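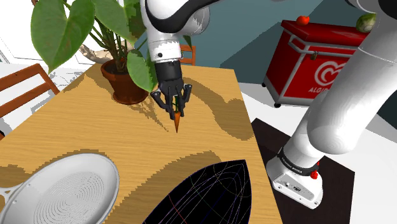 What the recount in the Gilamier seat did and did not settle

February 2018 | by Solange Lopes
Last updated: same day, to correct a street name

I went to the recount for the Gilamier seat on the county board and stayed until they locked the doors. A few people have asked me how it went, and the paper ran only two paragraphs on it, so I am writing down what I saw and what I think should happen next.

The result stands. Danica Obradović has 1065 votes and Thierry Coste has 1002. On election night in November the gap was a little wider, and the recount moved a few ballots from her pile to the unclear pile and a few from there to his. He conceded the next morning in a short letter to the clerk. I voted for Coste, and I think he lost.

My complaint is about the ballots that were never in either pile. Almost 100 absentee ballots were set aside before election night and not counted then or at the recount. Most of them had the wrong precinct number written on the outer envelope. The voters did not write that number. It was printed on a label at the county building before the envelopes were mailed out, and the labels came from last year's list.

If you live east of Araújo Street you probably know why. The precinct lines were redrawn last summer. The Gilamier seat still has six precincts, but two of them changed shape and a lot of us changed numbers. I got my new voter card in the mail and put it in a drawer. My neighbor across the street never got one. She voted absentee because of her hip surgery, and hers is one of the envelopes that got set aside. She found out when I called her from the hallway during the recount. 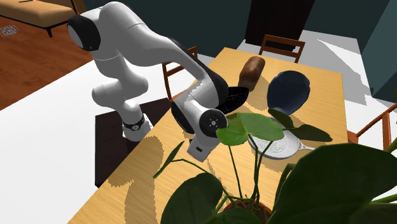 Credit: Golshifteh Ghaffari

I asked the deputy clerk, Rogério Andrade, whether those ballots could be opened. He was polite and he had the statute with him. A ballot in an envelope marked for the wrong precinct is treated as cast in the wrong precinct, and the board of canvassers has no power to move it. He said a judge could order it. Coste's lawyer looked at that and decided against it. Even if the envelopes had been opened, Coste would have needed a very lopsided share of them, and the ones from my end of the district do not lean that way. He would have spent money he doesn't have to lose by a different number.

I understand the decision. It does mean that no court has looked at the question, and the same thing can happen at the next election. The primary for county treasurer is coming up, and that one covers the whole county.

The recount was held in the big room at the old Vorska school. Four tables, two people at each, one from each party. They unsealed a bag, checked the seal number against the sheet, sorted, counted, and swapped piles with the person across from them. When the two counts did not match they did it over. At one table they did it over three times and the trouble was two ballots stuck together. It was slow and I was glad it was slow. I have read people online saying the whole thing was done behind closed doors. The doors were open all day. There were eleven chairs for observers and for most of the morning I had my pick of them.

Danica Obradović came in after lunch and sat in the back. We don't agree on much. She is for the Jondetti bypass and I have spoken against it at two public hearings. But I asked her what she thought about the absentee envelopes, and she said she would bring it up at her first board meeting. I am going to hold her to that, and I told her so.

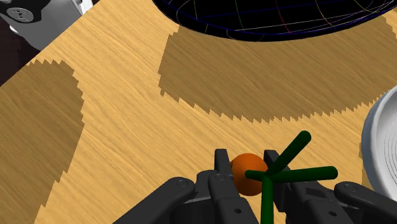 The redrawn precincts are the part I would like people to look at before they get angry at the clerk's office. The new lines follow the census blocks, so they go up one side of a block, over, down the next, and back, and there are places on Jondetti Road where the odd house numbers vote at the school and the even numbers vote at the fire hall. The two shadows on the tabletop in that last picture have the same sawtooth kind of edge that the two changed precincts have on the county map. A line like that is legal. It also means you can't tell a person where they vote by telling them which side of the creek they live on, which is how we did it for as long as I have lived here. Any mistake in the list gets printed on a label and goes out in the mail, and the voter has no reason to check it.

I would like to see three changes, and none of them needs a new state law as far as I can find out.

First, the county should print the labels from the current list and have a second person compare a handful against the map before mailing.

Second, when an absentee envelope comes back with a precinct number that doesn't match the voter's address, the office should call or write to the voter right away. The envelopes in this case sat in a tray for more than a week. There was time to send every one of those people a fresh ballot.

Third, anyone who was moved to a new precinct should get a second notice in the fall, in an envelope that doesn't look like a water bill.

Andrade told me the first one is already under way. On the second he said they don't have the staff. I have asked for last year's staffing budget for the office and will post it when I get it.

If your ballot was one of those set aside, the clerk has to tell you so if you ask in writing. Put your full name, your address and your date of birth in the letter and keep a copy. The board meets in the annex, upstairs, and public comment comes before the regular business. You have to sign the sheet by the door before the meeting starts or they won't call you.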